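Breakfast club at Larnavura doubles its mornings after record April

Families in Larnavura will be able to drop in for a free breakfast on twice as many mornings from next term, after the community kitchen on Tallico Road had its busiest month yet.

The kitchen served 891 breakfasts in April, well up on anything it managed over the winter, and the queue on the last morning of the month stretched past the bike racks and round to the library steps. It was a lovely thing to see at half past seven, with scooters everywhere and somebody's grandad handing out satsumas to the children at the back!

Kaiwen Li, who runs the mornings with a small crew of parents and sixth formers, said the jump had caught everyone by surprise.

"We ordered bread for a normal week and by the second morning we were down to the crusts," he said. "My uncle drove to three shops before eight o'clock. We've got a standing order with the bakery now, thank goodness." 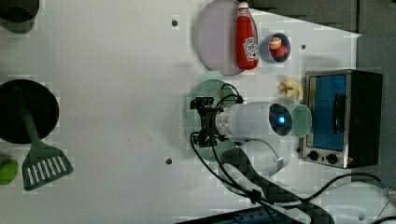
A green plate and a small green cup, with banana-like pieces on the table.

The club began 2 years ago as a porridge morning for children at the primary school. It has grown in all directions since then. There is still porridge (with golden syrup, if you get there early enough), but there are also eggs, beans, toast, fruit and a rice congee that has won over a good many people who had never tried it before.

The congee is the work of Zhiqiang Li, Kaiwen's uncle, who cooked in hotel kitchens for 38 years before he retired to the town. He starts it at five in the morning and will not be hurried. Ginger, spring onion and a soft egg go on top, and regulars have started bringing their own chilli oil in jam jars.

"The children said it looked like glue," he said. "Then one boy had four bowls. Now he brings his sister."

Numbers have crept up all year. On a typical morning before Christmas the kitchen fed some 49 people, most of them pupils and their younger brothers and sisters. These days there are night shift workers on their way home from the Arkex depot, too, and a cheerful table of pensioners who do the crossword together and have strong views about marmalade.

Anyone can come. There is no form to fill in and no charge, though there is a tin by the door for those who want to put something in it.
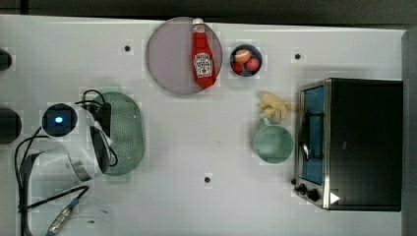 Ketchup and a bowl of small round fruits.

The extra mornings will be paid for by a grant from the Ye Fund, which supports food projects along the valley. The money covers a year of ingredients, a second fridge and a proper dishwasher, and it was the dishwasher that got the loudest cheer when the news was read out over the toast. Until now everything has been washed by hand at two sinks, often by whoever finished eating first.

Some of the grant will also go on a cookery course for teenagers, to be held in the same hall after school. Zhiqiang Li will teach the first block, beginning with knife skills, stock and how to cook rice without a timer. Places are free and the sign-up sheet went up on the noticeboard last week. It was full by lunchtime, so a second group is being planned for the autumn.

Kaiwen Li said the kitchen would be very glad of more helpers, above all people who can manage the early start. No cooking experience is needed, and there is plenty to do in the way of laying tables, pouring tea and buttering toast at speed.

Breakfast is served from 7.15am until 8.45am. The entrance is at the side of the hall, next to the library car park, and there is a ramp for pushchairs and wheelchairs. Donations of jam, tinned tomatoes and oats can be left in the porch at any time of day.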